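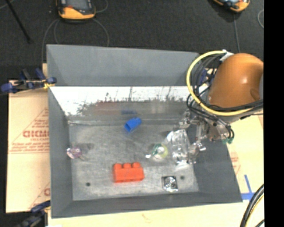

ダリウスによれば、学習用のデータは「きれいに取れた回より、迷った回のほうが後で効く」そうです。Pallerierの収集キットを使い始めて、その意味がよくわかってきました!

## Pallerier ビンピッキング収集キット

ばら置きの小物をアームでつかむ動作を、一回ずつ記録してためていくための機材一式です。赤いブロックや青いブロックのような素直な形から、しわだらけの透明・銀色系の包みまで、同じ灰色のビンに入れて試せます。光を返す包みは本当に手ごわくて、だからこそ集めがいがあります(個人的にはここが一番楽しいところ)。

### 構成

- 側面が傾斜した金属底のビン
- ビン固定用クランプ 2個
- 記録ソフト「Clustach」
- 品目入れ替え用の記入シート

### 使い方の目安

1. ビンをクランプで作業台に留める。
2. 小物をばらばらに入れる。並べないこと。
3. Clustachで記録を始め、つかむ、持ち上げる、放すまでを1件とする。
4. 4件ごとに中身をかき混ぜる。

失敗した回も消さずに「未把持」の印をつけて残してください。壁ぎわに寄った小物はとくに失敗が増えますが、そこのデータが薄いと学習後の動きにはっきり出ます。

### 収録済みデータ

10月時点で3513件。アームの軌跡、指の開き、各回の結果が入っています。ヤシル・マリクが担当した壁ぎわの分もこの中に含まれていて、見比べるとかなり面白いです!

### 注意

底面の擦り傷は使うほど増えます。反射の具合が変わるので、ビンを交換した日は記入シートに残しておくこと。ケーブルはアームの可動範囲いっぱいまで動かして、引っかからないか先に確認を。

替えのビンとクランプはSoomroで扱っています。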